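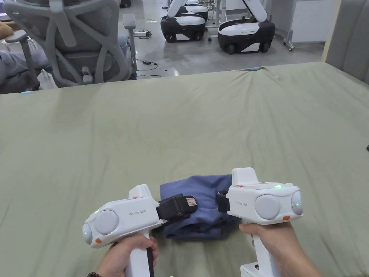
Slide 1. Folding by hand, one gripper to each fist. Tidance open day, Gurusdale, November.

Leave this up while people find seats. Don't talk over it.

Start: I went to Gurusdale because the invitation said "see our robots do the laundry". Pause. Ask who in the room has had the same invitation from somebody. Expect a few hands.

Say what I saw. A person with a white gripper in each hand, pressing a folded blue garment between two black finger pads on a green cloth. The robot bases were on the floor behind. So the work I watched at that table was human work, done through a robot's fingers. The idea is that the movements get recorded and a machine learns from them later. Fair enough. But the word on the invitation was "do".

Figures they gave us (read these slowly, people write them down):
600 folds recorded so far on this type of garment.
173 thrown out afterwards as unusable.
Up to 6 minutes for a bad one, according to the handout. No figure for a good one. I asked twice.

My trouble with the 173. Who decides a fold is unusable? If you bin every attempt where the cloth slipped, the machine only ever learns from tidy days. Tidance's answer was that slips are kept if the person recovers. I would like to see that written down somewhere, and I said so. The handout has a heading for it and one line underneath.

Cloth is hard. Give them that. I've sat through plenty of demos with wooden blocks and a shirt is a much more honest thing to pick up. Don't be mean about this bit, the Tonisham lot will be in the second row and they've been trying with towels for three years.

Next slide. 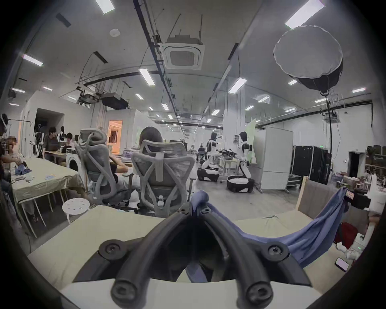
Juhl put it differently over lunch: the recording is the product, and anybody who came to see a robot fold had come on the wrong day. I was told to ask again when there was a model to test, and to bring my own shirt. I may well.

Back to me. Is that good enough? I don't think it is, for an open day. If the recording is the product, put it on the invitation and show us the recordings. We saw none played back. We were given coffee and a talk with a lot of arrows in it.

What I'd want before anyone here spends money (this is the part to slow down for):

A shirt the system has never met, supplied by the visitor. Ten minutes' notice at most.

The camera left running between attempts, so we see who resets the cloth and how often.

The failures counted out loud on the day, by somebody who doesn't work there.

If short of time, skip the next bit and go to questions.

Cost. They wouldn't give a price. They did say a small laundry could "start with the grippers" and collect its own folds. Think about what that means for the person holding them. It's the same shirt, folded more slowly, with something bulky in each hand, on top of a normal shift. I asked whether anyone had tried it in a working laundry. Tonisham had been approached, they said. Look at second row here, see if anyone nods.

Questions. Likely first one: would I go back? Yes, with the shirt.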